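Surnora laundry cell

The Surnora laundry cell is a two-armed robotic workstation at Dudcombe, built to load and unload a household front-loading washing machine. It was set up by Tudur Wynne and Anahera McAlister and has been in regular use since Jan 1, 2022.

Setup

Each arm ends in a gripper with two black fingers, held on a 3D-printed bracket. One bracket is green and the other white, so that spare parts are not fitted to the wrong side. The washer door is opened fully before a run, and a laundry basket is set on the floor below it.
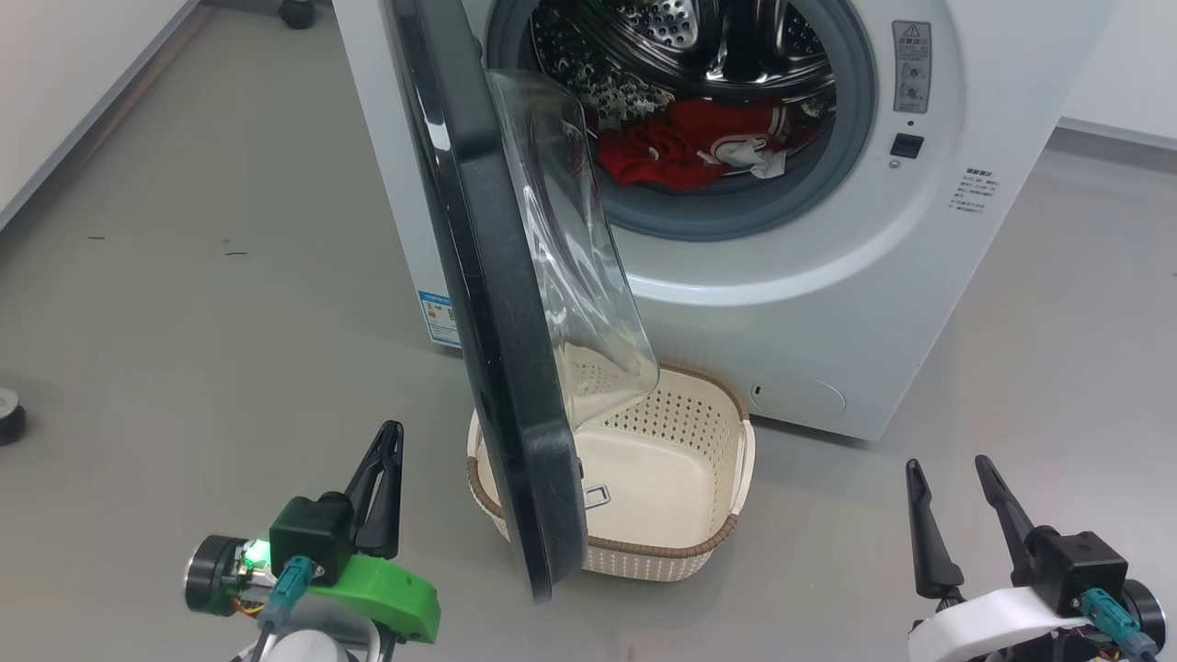
The arms are homed with the fingers pointing up and clear of the door. Gripper travel is then checked at 2 positions – fully open and fully closed – and the values are saved under the cell's profile number, 1373.

Maintenance

Finger pads are replaced after about 100 loads. Cable connectors are reseated at the same time, as repeated bending at the wrist can work them out of the housing. Lint is brushed from the motors with a dry brush.

A cracked bracket is the most common fault. Replacements are printed on site and held with 4 screws. The arm must be homed again after any bracket change. Full calibration is done every June by Facundo Yáñez.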